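Gerardo Russo has a drawer full of finger pads. He tips it out on the desk before I have my coat off and picks through the pile until he finds the one he wants, torn at one corner.

"That's the dishwasher," he says. "Or the dishwasher's fault, according to Clorkolau."

Russo spent three years as a field technician on Peltent, the kitchen arm that Clorkolau sells for $1,099 a month. He left in September. The company's account of what happened at the Dralotitz canteen runs to a page and a half and uses the phrase "unplanned release" four times. I asked him what an unplanned release is.

"It dropped a ladle into a fryer. Hot oil went up the wall and a cook got it on her forearm. She was off for 15 days."

Clorkolau says the grip force was within limits. Russo doesn't dispute it, and he gets impatient when I suggest that this clears the machine.

"Force is what the motor thinks it's doing. Put a film of oil on the pad and the number stays the same while the thing slides out. The log was perfect. I've got the log. It says it was still holding the ladle nine seconds after the ladle hit the oil."

How does a gripper go on believing that? It judged its hold by how far apart the jaws were, he says, and on a thin handle the gap between holding and not holding was smaller than the error in the reading. A box or a jar would have been fine. Kitchens are full of thin handles.
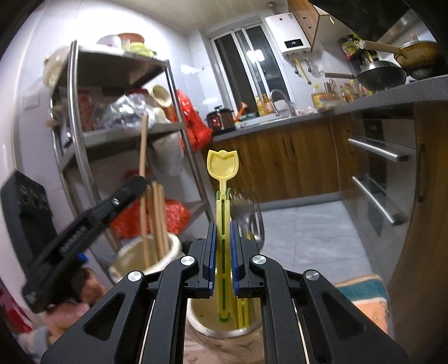
The training set didn't help. Peltent learned from 3,000 recorded grasps, and I had assumed that was a lot. Russo shrugs. "Of what, though? I went through the utensil ones myself. There were 111. Clean spoons, clean chopsticks, people being careful. You don't learn grease from that."

I put it to him that he could have said so earlier. He did, he says, in two emails, and he reads me one. It is polite and rather vague, and I tell him I'm not sure I would have stopped a shipment over it either. He takes a while to answer.

"No. Probably not. I should've used the word burn."

The fix came out a month after the accident: a slip check that makes the arm stop if the jaws close any further during a lift. Clorkolau calls the matter resolved. Ruggiero, the outfit that services the canteen's arm now, told me it has seen no further drops but wouldn't say how many lifts that covers — or whether any were made over a fryer.

Russo wants a guard rail and a rule that the arm never crosses hot oil. The rule would cost nothing. As of 20th April it isn't in the manual, and when I asked Clorkolau why, I was sent the same page and a half.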